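Review: Skivero Sorting Kit, used with a two-arm bench

Prepared for the Skerna College Robotics Club
2019-02-04

The club was asked to assess the Skivero Sorting Kit before a decision is taken on its use in the spring programme. The kit consists of a set of small objects, a printed task book and a teacher's guide. It does not include a robot, and schools are expected to supply their own. Our members used it on the club's existing two-arm bench, with the plastic bin we already keep for clearing-up exercises. The review covers one term of meetings, beginning in September.

The task book is well laid out. Each exercise is given a single page, stating what should be on the table at the start and where it should be at the end. Students write their own sequence of movements and record each attempt on the sheet provided. The wording is plain enough for members in their first year, although the pages on gripping force assume more knowledge than the guide supplies. We should have liked a short glossary. 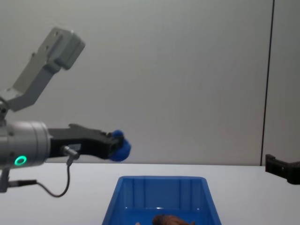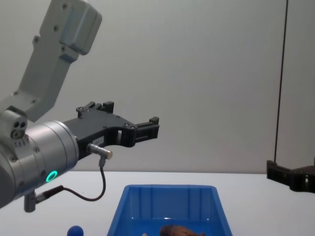
Sorting bench, both arms 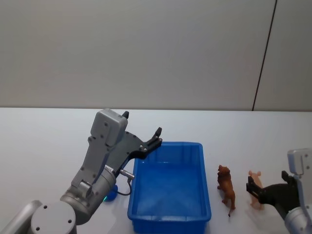

Our main interest was in how well the objects suit a mixed group of beginners and experienced members. The choice of shapes is sensible, and the exercises become harder at a fair pace. Beginners were given the soft pieces, such as the blue tuft seen between the fingers of the gripper in the first picture, as these forgive a poor approach. The lion and pig figures in the third were kept for the later pages, where the angle of the wrist has to be planned with more care. Members reported that the legs of the animals were the most difficult part to plan for, and two of the groups chose to rewrite the exercise from the beginning.

The kit is less convincing on shared work. Only two exercises call for both arms, and neither explains how one arm should wait for the other. The club wrote its own rules for this, which were adapted from our entry for the Hirnano Cup. A school without that experience may find the section of little use. The record sheets are also rather small – older members soon moved to their own notebooks.

Durability has been satisfactory. The club logged almost 500 attempts over the term and no piece has had to be replaced. The supplier, Shih, answered our one query promptly and sent a corrected page for exercise 121, in which the start and finish positions had been printed the wrong way round.

The kit is recommended for clubs that already have a working bench and a member of staff able to extend the material. It is not recommended as a first purchase. We have asked that the club's copy be retained for the coming year, with the two-arm exercises replaced by our own.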